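Boma Adds Small-Parts Sorting Service for Repair Shops

June 2024 – Boma, a supplier of spare components to independent repair shops, has opened a sorting and repacking service for mixed electronic parts.

Shops can now send in leftover stock by the box. Boma separates it by type into shallow blue trays on a papered bench marked off with tape, then returns it bagged and labeled. The smallest order is 300 parts. Most orders go back within 11 working days.
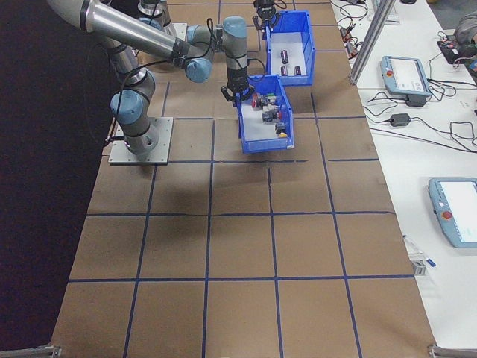

By Ankrah Press Office
for Boma

The service grew out of a trial with Zunex, a repair chain with three branches. Over the winter Zunex sent in 406 bags of unsorted parts, many of them mixed during a store move. Larger cylindrical parts were kept in trays of their own, and small mixed pieces were sorted last.

Returned parts are packed in Primaline resealable bags. Boma does not test components as part of the service – customers who need testing should ask for a separate quote.

Bookings are open now. A pickup option will be added in November.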